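Votia Garment Steamer
Section 5: Setting up and first use

Revised 2021-10-19

5.1 Before you start

Choose a flat, stable surface near a grounded outlet. Keep the power cord away from the edge of the work surface and from the path of the steam. Remove all packing material from the water tank before filling it.

Caution: Do not use the steamer on leather, suede, waxed cotton or plastic trim. Test delicate fabrics on an inside seam first.

5.2 Filling the tank

1. Make sure the steamer is switched off and unplugged.
2. Turn the tank a quarter turn to the left and lift it out.
3. Fill with cold tap water up to the MAX line. In hard water areas, use distilled water.
4. Refit the tank and turn it to the right until it clicks.

Note: Do not add starch, perfume or fabric softener to the water. These leave deposits in the heater and are not covered by the warranty.

5.3 Small items and accessories

Ties, bow ties, collars and belts made of cloth are steamed flat. Lay the item on a clean, heat-safe surface and spread out any straps so that they do not overlap. Set the dial to 2.

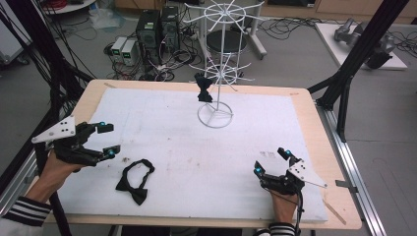

Fig. 5-1. Bow tie laid flat, strap in a loop.

1. Hold the steam head just above the fabric without touching it.
2. Press the trigger in short bursts.
3. Leave the item in place until it is cool and dry.

Silk and satin may show water spots. Cover them with a thin cotton cloth before steaming.

5.4 Shirts and longer garments

1. Hang the garment and close the top button.
2. Set the dial to 5 for cotton and linen, or 2 for synthetics.
3. Start at the shoulders and work down, pulling the hem gently with your free hand.
4. Steam the sleeves last.

WARNING: Steam can cause burns. Never steam a garment while it is being worn, and keep your hands clear of the steam head.

5.5 After use

Switch off, unplug and allow the steamer to cool fully. Empty the tank and wipe the steam head with a damp cloth. Wipe down the work surface as well, as lint and grit are easily picked up by the next garment.

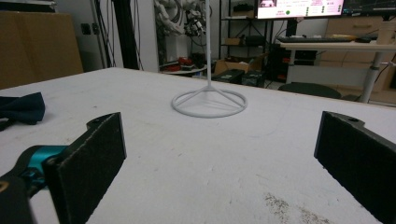 Can I leave water in the tank overnight?
Empty it after each session, because standing water leaves scale in the tank and can cause drips the next time you steam.

5.6 Descaling

Descale after every 100 tank fills, or sooner if the steam becomes weak. Use the Illis descaling powder supplied and follow the directions on the packet. Run one full tank of clean water through the steamer before using it on clothes again.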